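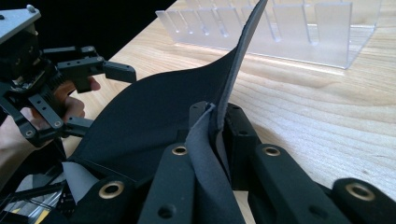

Black fabric with a soft gray backing.

12/9/19

Wouters, the home goods seller, says its new blackout curtain will cut a bedroom heating bill by 11 percent this winter. The curtain goes on sale this week at $60 a panel, and most windows need two.

The number comes from a test the company paid for. It was run by Remley, a lab that also lists Wouters as a client for its bedding line. The test used one room in one house in Susosance, over 2 nights in December. The company would not say how old the windows were or what hung in them before.

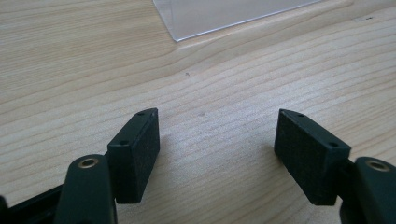

Those details matter. A thick curtain over a drafty single-pane window can make a real difference. Over a newer window the savings may be too small to show up on a bill, and a cheap lined curtain might do the same job.

Wouters says 3,000 shoppers have signed up to buy. It did not say how many of them had seen the test results, which are not posted on its site. A spokesperson said a summary would be shared "in due course."

The company made a similar promise last year for its Anden window film. The savings claim was later dropped from the box, and Wouters has not explained why.

The curtains can be returned within 60 days, but only unopened. Buyers who want to check the 11 percent figure at home will have to keep them.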